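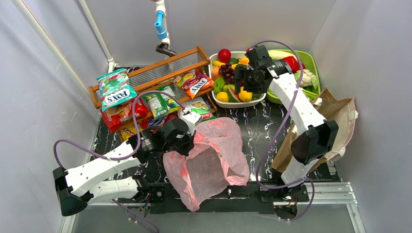
Accueil > Aide > Questions fréquentes

À quelle heure faut-il commander pour être livré le soir même ?

Avant 15 h, dernier carat ! Je boucle la tournée de Kilport à ce moment-là et je charge la camionnette dans la foulée. Passé l'heure, votre commande part le lendemain.

La livraison coûte combien ?

3 euros dans Kilport, et c'est offert dès 60 euros d'achats (les consignes ne comptent pas, désolée).

Vous livrez aussi les plats Grilloria ?

Oui, sauf les brochettes - elles voyagent trop mal, j'ai essayé plusieurs fois et je n'étais pas fière du résultat.

Je ne trouve plus le pain de seigle Mäkelä, il est arrêté ?

Non non, il revient en septembre ! Tapez la référence 502 dans la recherche et cliquez sur « me prévenir ».

Et si je ne suis pas là ?

Mettez-moi un mot dans la case « remarques » : voisin, gardien, abri de jardin, tout me va. Pour le frais par contre, je préfère vous le remettre en main propre, ou alors je le dépose au point Drukik, casier 46, et vous passez le prendre avant 20 h.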